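3.2 Installation et entretien de la cellule

La cellule Prakden occupe l'angle que personne d'autre ne réclamait dans l'atelier de Clirwood. Elle y a été remontée en février, après un déménagement dont la géométrie du bâti garde quelques souvenirs. La procédure décrite dans cette section est celle que nous appliquons désormais, la précédente ayant consisté pour l'essentiel à espérer.

Le préhenseur à deux doigts est le composant qui demande le plus d'attention. Ses articulations prennent du jeu, discrètement d'abord, puis au moment des démonstrations. Nous contrôlons donc le serrage de la visserie tous les 300 cycles, bras immobilisé et énergie coupée, en commençant par la base des doigts. Une vis reprise est marquée au feutre ; une vis reprise deux fois est remplacée, quel que soit l'attachement que l'opérateur a pu développer pour elle.

La caméra de poignet Suvarna sert à vérifier l'alignement des mors avant la remise en service. Le contrôle se fait en deux poses, l'une dirigée vers le haut de l'enceinte, l'autre face à la pièce (figure 2). Dans la première, on examine l'écart entre les doigts et l'état des platines. Dans la seconde, on s'assure que cet écart se présente en regard de la fente verticale du panneau gris, où se loge l'élément bleu clair. Un décalage est corrigé dans le repère outil, jamais en poussant sur un doigt, méthode rapide dont le coût nous est connu.

Le journal Cutoso comptait 189 entrées au 13 avril 2026. Un arrêt pour réglage y prend jusqu'à 2 heures, recherche de la clé comprise.

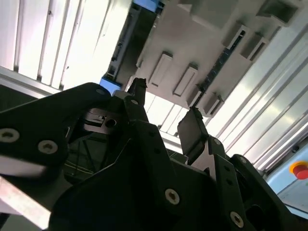
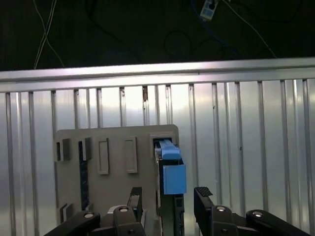 Figure 2. Vues de la caméra de poignet. En haut : préhenseur orienté vers la partie supérieure de l'enceinte. En bas : doigts devant le panneau gris et les éléments bleu clair.

3.3 Étalonnage du repère outil

L'étalonnage est repris après tout démontage d'un doigt. Les valeurs antérieures sont archivées, puis consultées surtout lorsque les nouvelles déplaisent.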